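Robot club news: we've gone virtual (mostly)

Well, what a month! Those of you who came along in April will remember that we'd just settled on Rullero as the name for our simulated arm project, after a very long vote and a lot of biscuits. Since then we've moved the whole thing into Cluvora, the simulator the Fatidville club put us on to, and I'm pleased to say everyone on the team can now log in and drive the arm from home. It took a fair bit of fiddling with old laptops, mine included.

The task for this term is simple to say and fiddly to do: get the gripper to the right spot, at the right angle, and close it on the thing you meant to close it on. We score each run out of 100 and our best so far is 67, which I'm chuffed with (the Aasen team are on more, but they've been at it since last year and they know it!). Most of our lost points come from the wrist. People get the reach right and then forget which way up the hand is, so we've been spending a lot of time looking at what the wrist view shows and working backwards to where the arm must be pointing. 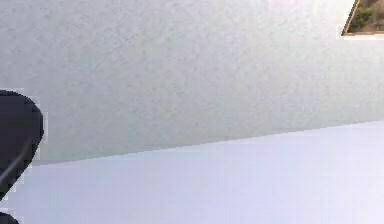
Do you need to know how to code to join in?
Plenty of our members had never written a line when they started. You can drive the arm with the keyboard for as long as you like, and the coding side comes in bit by bit when you get fed up of doing the same move by hand.

We've saved 700 practice runs now, all in the shared folder, and we need 1,100 before we start training anything on them. So please, please keep yours coming, even the ones you're embarrassed by. Do put your initials in the file name this time, as I spent a whole evening sorting out three different files called "final new". If your run has the gripper pointing somewhere odd, leave it in and pop a note in the comments box so we can find it again.

Next session starts at 6.30pm in the usual room. Bring a laptop and its charger, and a mouse if you've got one, as the trackpad makes the wrist controls miserable. We'll be having another go at beating that 67.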